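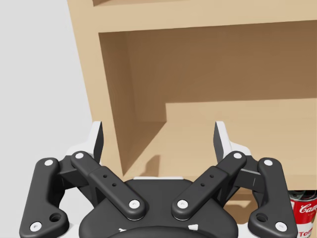

Fig. 1. Wood shelf unit, large compartment, empty.

Food Storage & Household Stock
Week 3 notes, 1/16/25
Instructor: Bergþóra Sveinbjörnsson (lab section: Helge Sjögren)

Typed up fast, will fix later. If something here disagrees with the Lindqvist reader go with the reader and tell me.

Left over from last time
Cold holding is 41 F or below. People wrote 45 on the quiz. It's 41. A fridge thermometer goes on the middle shelf toward the front, not in the door. The door is the warmest spot so no milk there, I know that's where the milk rack is.

Today: dry storage

What counts as dry. Flour, rice, pasta, beans, sugar, oil, canned goods, jars before opening. After opening most jars and all cans are cold storage, different lecture. Potatoes and onions are sort of their own thing, see end.

Four enemies
Heat. Light. Moisture. Air. (Pests make five but pests mostly show up when you lose on the others, plus crumbs.)
Heat is the one people ignore. Cupboard over the stove is the worst place in the kitchen and it's where everybody keeps oil and spices. Oil goes rancid, smells like crayons or old nuts. Rancid isn't the same as unsafe but nobody wants to eat it.
Light: matters for oil, spices, anything in glass. Closed cupboard or darker jar.
Moisture: clumping, mold, rust on cans. Basements. Under the sink is out, even for cans.
Air: whole grain flour, nuts, brown rice. They have more oil in them so they go off sooner than the white versions. Freezer is fine for all of these.

Date labels
Read this part twice, it's on the midterm.
"Best by" is quality. "Sell by" is for the store. "Use by" is mostly quality too, but infant formula is the exception, don't use it past the date. We do not throw out a can of beans because it is a day past best by.
High acid cans (tomato, pineapple) lose quality sooner than low acid ones (meat, corn, beans). Acid works on the inside of the can over time.

Cans, when to toss
Bulging, leaking, spurts when opened, deep dent you can lay a finger in, any dent on a seam or rim, heavy rust that doesn't wipe off. Don't taste to check. Botulism toxin has no smell or taste you can count on.
Small shallow dent on the side, ok. Surface rust that wipes off, ok.

Rotation
FIFO, first in first out. New goes behind old. Sounds easy, fails because putting groceries away happens when you're tired. What helps: one row per item, label facing out, purchase month on the lid in marker. Deep shelves are bad for this, things die in the back. Either make the shelf shallower or keep a box you can pull out.
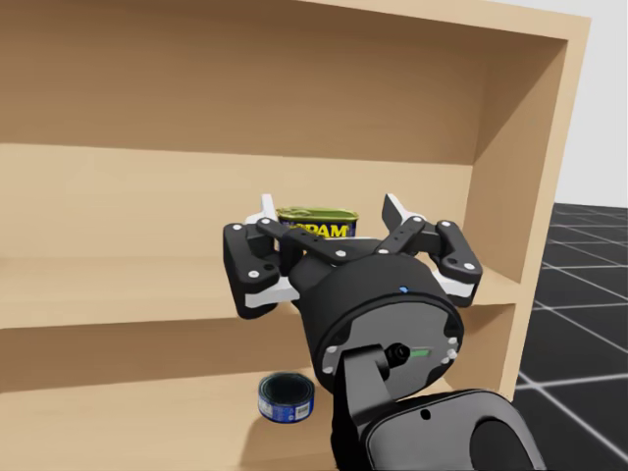 Fig. 2. Canned goods on two levels. Spam on the middle level, short blue can below.

Where things go
Heavy stuff low. Big glass jars low. Everyday stuff between hip and eye. Light bulky things (paper towels, cereal) up top. Chemicals never above or next to food, seperate cupboard, no exceptions in lab.
Off the floor, six inches if you can manage it. Lets you sweep and you'll see droppings if there are any.
Leave a bit of gap behind so air moves, esp. on an outside wall.

Containers
Hard sides, tight lid. Bags with a clip are not pest proof, moths chew thru thin plastic. Cut the label off the bag and drop it in with the flour so you keep the date and the cooking directions. Don't top up old flour with new. Empty it, wash, DRY it, refill.

Potatoes and onions
Cool, dark, some air. Not together. Potatoes sprout faster next to onions. Green potato = cut away all the green, or if it's bitter toss it.

Case: the Ondov household
We ran out of time so read on your own. Family of four, one closet, shops once a month. They bought 10 jars of pasta sauce in August because of a sale and four were still there at New Years. Was it a good buy? Think about what else the shelf could of held, and what they paid for in December instead. There's no single right answer, I want the reasoning.

Homework
Inventory one shelf or cupboard at home. List item, best by date, opened or not, what you'd move and where to. 200 words on the worst thing you found. Hand in to Helge at lab, paper please, the upload page is still down.
Reading: Lindqvist ch. 3, skip the root cellar section.
Lab meets in Stanberg basement this week. Closed shoes. Bring a marker.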